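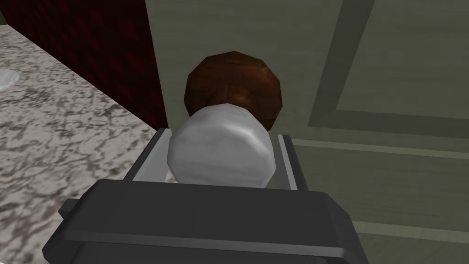
A round brown door knob, computer rendering.

Abrehet Dinsa wants 461 bus drivers in Hunholm to believe the pay offer is real. She isn't sure she does. "They promised us 4 percent last May," the union negotiator says. "I'd like to see it on a pay stub."

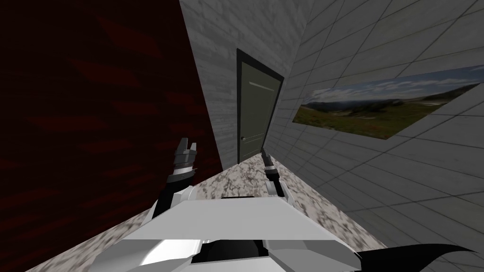

A closed door in a rendered room.

The city says talks are going well. Dinsa laughs at that. "Well for whom? We've met for an hour."
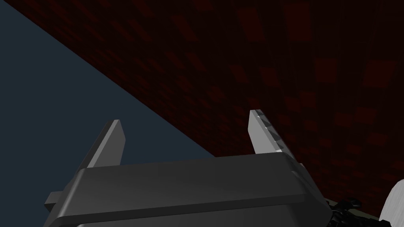 She is no easier on her own side. Leaders claimed 200 people at the last rally, and I ask if she counted. "No," she says. "I doubt they did." The strike vote is still on.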